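Pasum trial

The Pasum trial was a comparison of robot end effectors for household laundry work, run by the engineering firm Fovodier. It was led by Myfanwy Harries, with Kaan Ateş responsible for the arm controllers. The results were published on July 8, 2025.

The test appliance was a white washing machine with two front-loading drums, one above the other. Most runs used the upper drum and a single piece of cloth, which had to be carried to the opening and let go inside the rubber gasket. 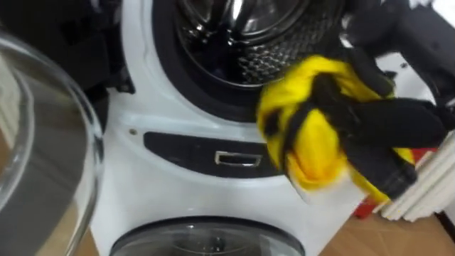
Each run was scored on grip, placement and time. A run was stopped if the cloth caught on the open door or fell to the floor. The controller settings were kept the same within a session – only the starting position of the cloth was changed. In all, 468 runs were recorded over 11 sessions.

A second part of the trial dealt with reaching and door handling, using a humanoid hand in a dark covering. Ateş limited the speed of the wrist for this part, as the space between the two doors is small.

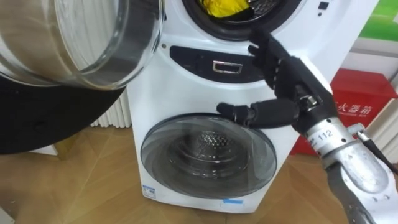 Harries reported that the gripper held bunched cloth more firmly, while the hand was easier to place near narrow edges. Ademir Barbosa later questioned the scoring of partly placed cloths, and a revised method was drawn up in October.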